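Play kitchen FAQ: the questions I get most

I run a small play kitchen corner and write about it on this site, and the same questions keep landing in my inbox. So I've put my answers in one place. Some of them are just my opinion - feel free to ignore those bits!

How much play food do you need?

Less than you've got, I'd bet. I once owned 70 pieces and most of them lived at the bottom of the box, getting sticky. Now I keep 20 in use and the rest sit in a cupboard until I fancy a swap (usually in December, when everything gets a bit samey). On any one day I only put out a handful. Children do far more with a few things on a clear table than with a mountain of plastic peas, and clearing up is over before anybody has a chance to moan about it.

Which foods get played with most?

Fruit, every time. Strawberries are small enough to go in a pan, a bowl, a pocket or a shoe. Bananas come second. Anything that looks like the inside of something is popular too, so half an orange beats a whole one in my kitchen. The vegetables do get a look-in, but mostly as soup. I have a very realistic leek from the Stokia set and in all this time it has been used as a telephone.

Toy pans or real ones?

A mix. I like one proper-looking frying pan and a spatula that's long enough to stir with, and then I don't mind what the rest is. Tiny toy pans tip over as soon as you put a slice of anything in them. If you're using real ones, go for the lightest you can find and check the handle isn't loose. Charity shops are brilliant for this. I got two lovely little saucepans from the one at Hisby and they've outlived three sets of toy ones.

Do the plates and bowls have to match?

Please don't buy matching ones! Different colours are so much more useful. You can say 'the strawberry goes on the pink plate' or 'put the orange in the blue bowl' and it becomes a game straight away. I do like one big plate that will take something long without it rolling off, and one small bowl for a single bit of fruit.

Why do you always have a colander out?

Because it's the best thing in the kitchen, that's why. It's a sieve, a hat, a fruit basket, a drum and a boat. A small oval one is easier to handle than the big round sort, and it takes up less room in the box. Mine is pale green and I'm much too fond of it. Hold one up near a window and look at what the light does with all those little holes - I've lost whole afternoons to that.

What does your table look like when it's set out?

Plate, bottle, fruit, colander, and plenty of bare white table left over. I always leave gaps so there's somewhere to move things to. The first two are the table, and the last is all little holes.

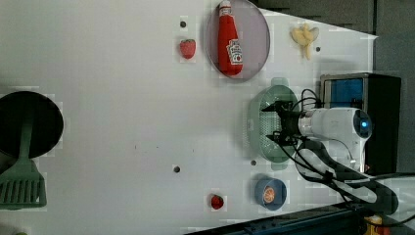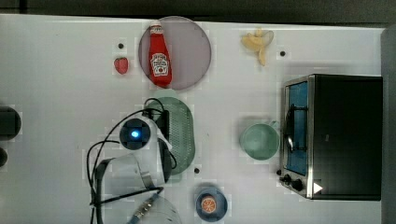
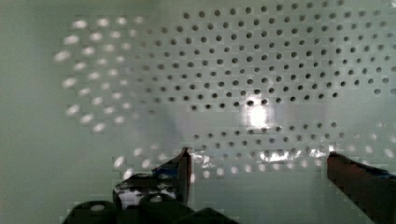
A reader signing herself Hodoroagă wrote in to say that she'd stopped using a colander altogether, as hers came out of the box with dough in every single hole and she was fed up with poking at it with a cocktail stick. She lets her lot have a plain bowl and says they've never complained. She also wanted to know whether I thought a ketchup bottle was asking for trouble.

Right, so is a ketchup bottle asking for trouble?

It can be, if there's anything left in it! If you're using an old squeezy one from your own fridge, wash it out with hot water and washing-up liquid, then leave it upside down with the cap off overnight. Do it again the next day. I glue my caps shut, and I check the glue now and then, as a determined five-year-old will get through most things. I wouldn't be without a bottle, though. Pretend squeezing is half the fun of pretend chips.

And the dough in the holes?

Ah yes. Let it dry out completely first. Fresh dough just smears and you end up pushing it further in. Once it's hard, bend the colander gently if it's the bendy kind and most of it will ping out, then go round with an old toothbrush under the tap. Or do what I do and keep the dough for a different day from the colander.

How do you clean everything?

Plastic things go in a washing-up bowl of warm soapy water for 5 minutes, then I rinse them and spread them on a tea towel. Check first for anything hollow with a hole in it, as water gets inside and goes horrid. Fabric food goes in a pillowcase on a cool wash. Wooden food only gets a wipe.

Where do you keep it all?

In two Fesenis boxes under the table, one for food and one for pans and dishes. I tried sorting by type once (fruit here, veg there, bread somewhere else) and gave up within the week. Food and not-food is a rule even the smallest ones can follow, give or take the odd tomato in a saucepan.

What age is it good for?

I'd start at 2, with the bigger pieces only. Anything that could be swallowed stays in the cupboard until they've stopped putting things in their mouths, and that includes small strawberries, I'm afraid. Past that I haven't found an upper limit. My own sister made me a very nice banana soup last time she came round.

Can I send you a question?

Yes, do! Use the form at the bottom of the page. I answer in batches, usually late in the evening with a cup of tea, so it may take me a little while to get to yours.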